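Chapter 7
Air Mail and the First Scheduled Routes

Regular air mail changed flying from a public spectacle into a timed service. Early exhibition pilots chose their own days and waited for good weather. A mail pilot flew to a printed schedule, and a late arrival was entered in the station log.

This chapter follows one route, the 145-mile line from Pelupessy to Skurow, through its first season. The line opened in October with five aircraft and carried 3,912 pounds of mail before spring. 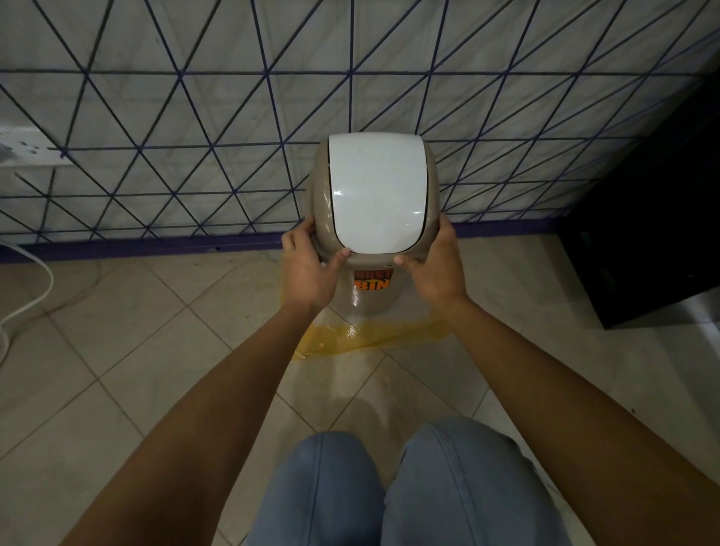
Figure 7.1 Dustbin with swing lid and "DUST BIN" sticker.

Section 7.1 covers the aircraft and their load limits. Section 7.2 examines ground markers, fuel stops, and the pay scale for pilots. Terms in bold are defined at the end of the chapter.

Last updated: Fri 20 March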